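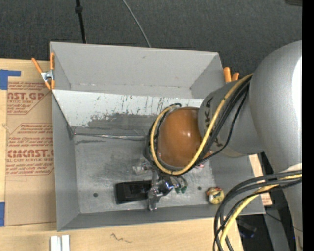 Keeping the money of a small kitchen business in order

Many young people in our town start to sell food from home when they cannot find a job. My cousin Eldana Derese began this way, with bread and lentil pastries, and these tips come mostly from her kitchen.

Keep the business money in a separate tin. Do not take from it for bus fare, even if you plan to return it on Friday.

Write down each purchase on the same day. Flour, oil, gas and paper bags all go in one notebook. The small things are the ones we forget.

Weigh the dough before you shape it. Eldana makes 22 rolls from one batch. Before she used a scale the number changed every morning, and so did her profit.

Give credit to few customers. She allows 4 families to pay at the end of the month, and their names are inside the cupboard door.

Buy flour together with a neighbour. Dagim Tekleab shares a sack with her, and each one keeps their half in a bucket with a tight lid.

Ask at the council office if you need a paper for selling from home. In August the queue is shorter.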